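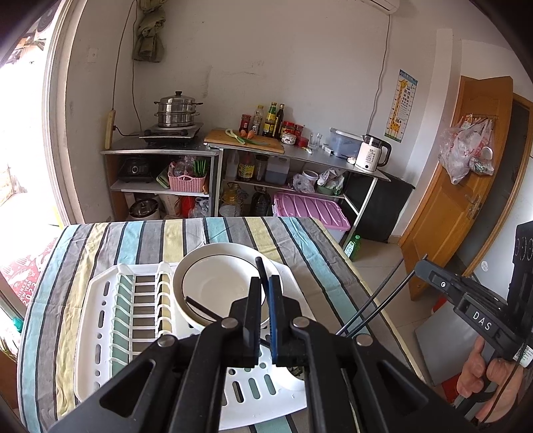
My plates never get dry and I never have anywhere to put the rack, one reader wrote to us back in May, and that one line landed in our inbox at Jostley and pretty much started this whole thing.

So I'm very happy to announce the Small Kitchen Dish Guide, out 19 Nov 2025 and free on our website! We asked people how they wash up at home and got 1,287 replies (I read every one, with a lot of tea). Loads of you have no room by the sink, so the rack ends up on the table, tablecloth and all.

The guide is 30 pages long and sticks to everyday stuff -- standing plates up between the prongs, keeping the stove side of the counter clear for chopping, finding a home for the kettle and the sauce bottles. My favorite part is the two-page spread on lower shelves, where rice coolers and big pots seem to live in every kitchen I know.

We've also printed 700 paper copies with our friends at Tretamia. They're free to libraries and community kitchens while they last -- just write to the Jostley press desk and tell us how many you'd like and where to send them.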